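Mendham Slatted Bench - Frequently Asked Questions

Applies to the low indoor bench sold by Brandeck under the Mendham name. Outdoor models have their own page.

What is the bench intended for?

Indoor use as a low seat, a plant stand or a side table. It suits hallways, sunrooms and the foot of a bed. It should not be used as a step, and the top should not be used as a cutting or sawing surface.

What are the dimensions and the weight limit?

The top is 300 mm deep and the bench stands 364 mm high. Maximum load is 47 kg when used as a table or stand, spread across at least three slats. The seating limit is printed on the label under the top and differs between the short and long versions. Please check the label before use.

Does the bench arrive assembled?

No. The top is supplied in one piece with the slats already fixed. The legs, apron boards and lower rails are packed separately with 11 bolts, one of which is a spare, and a hex key. Tighten all bolts by hand first, stand the bench on a level floor, then tighten fully. Check the bolts again after a month.

Why is the top slatted?

The gaps allow air to pass under plant trays and folded blankets, and crumbs and dust fall through to the floor instead of collecting on the surface. The slats run parallel and are fixed from below.

Will drinks cans and glasses stand safely on the slats?

Standard and slim cans will stand upright if the base rests on solid wood. A slim can has a narrower base and is more easily tipped when it is placed over a gap. Tall cans are the least stable, particularly once part empty. Stemmed glasses should go on a tray.

For everyday use, a single row is easier to reach over than a cluster. Leave a finger's width between cans so that one can be lifted without moving the next. 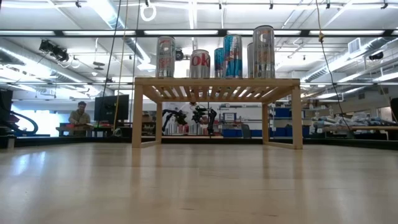

Mixed cans on the bench top, including Diet Coke and Red Bull.

Can I put cold drinks directly on the wood?

Yes, for short periods. Condensation runs down the side of a can and collects under the rim of the base, where it can leave a ring on light wood. Use coasters or a tray for anything left longer than an hour. Rings that have already formed usually fade after a light rub with a dry cloth and a day's drying.

How should spills be cleaned?

Wipe the top straight away with a damp cloth, then a dry one. For sugary drinks, use a little washing-up liquid in warm water and draw a folded cloth along each gap - a residue left between the slats will attract dust. Do not use bleach, scouring pads or steam cleaners.

Will the legs mark a polished floor?

The legs are square and are supplied with felt pads. Fit the pads before moving the bench, and lift it when changing its position. Grit caught in the felt will scratch a gloss finish, so brush the pads out when you clean the floor and replace them when they become thin or hard.

The bench rocks. What should I do?

Loosen the bolts by half a turn, press down on the middle of the top and retighten. If it still rocks, turn the bench end to end on the same spot. Rocking that stays with the bench points to a leg or pad. Rocking that stays with the spot points to the floor.

Are spare parts available?

Replacement bolts, pads and rails can be ordered from the Brandeck parts desk. Single slats are not sold - a damaged slat means a replacement top. Quote the code from the label under the top when ordering.

Last revised in April.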